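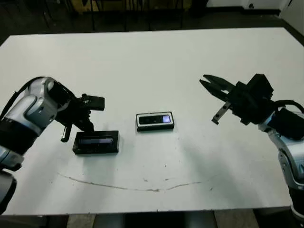

Nelli Vuorinen wrote to us after her son's first year that she had stopped asking him what he did at school, and had started asking what he chose. We have kept her letter on the office wall, next to the fire drill map, and it is the first thing most visiting parents read.

Dalholm Children's House is a Montessori school for children from 2 to 8 years old. We are on the north side of Gulleck, in the former parish hall on Niskanen Road. We have three classrooms: a toddler room, a primary room for children from three to six, and a lower elementary room for the oldest group.

How we started

The school began with one room and 10 children. Reinaldo Andrade had taught in a public kindergarten for years and wanted a place where a child could stay with a piece of work for a whole morning without a bell. He rented the back half of the hall, built most of the shelves himself, and ran the class with one assistant. The toddler room came next, when families kept asking about younger brothers and sisters. The elementary room opened on Monday, November 5, 2018, two months later than planned, after a long wait for the new stairs to pass inspection.

Reinaldo still teaches the primary class in the mornings. In the afternoons he handles admissions, so if you call before lunch you will get the answering machine.

The school day

Doors open at 8. Children hang up their coats, change into indoor shoes and go straight to work. The morning work period is long and we try not to break it up. Some children spend it on one thing, such as the bead chains or the map of South America, and some move between several. Lessons are given to one child or a small group. Snack is on a side shelf, and children in the primary room serve themselves when they are hungry.

We go outside every day except in lightning or very high wind. Lunch comes from home. Toddlers nap after lunch, and the primary children who no longer nap go to the garden or have a story.

Group time is short. We sing, somebody may show a leaf or a tooth, and on Fridays the elementary children read to the younger ones. Many of our songs are in Spanish, and families are welcome to teach us songs in other languages.

Our garden

The garden covers 800 square feet behind the hall, on land that used to be parking. The children grow beans, potatoes, sunflowers and a lot of mint. Patuva, our summer program, runs through July and takes place mostly out there. It is open to children who do not attend the school during the year, but enrolled families get first choice of weeks.

Our teachers

Each classroom has a lead teacher with a Montessori diploma for that age level and at least one assistant. Assistants are trained here, and several have gone on to earn their own diplomas. The school pays part of the tuition.

Visiting and applying

We ask all parents to observe a class before they apply. You will be given a chair near the wall and asked to sit quietly – the children may greet you, and it is fine to greet them back. Please come without your child the first time. A second visit, with your child, is arranged later.

Most openings are in the toddler room. Places in primary come up when a family moves away, and we keep a waiting list for those. The application form is at the front office or can be mailed to you. There is no fee to apply.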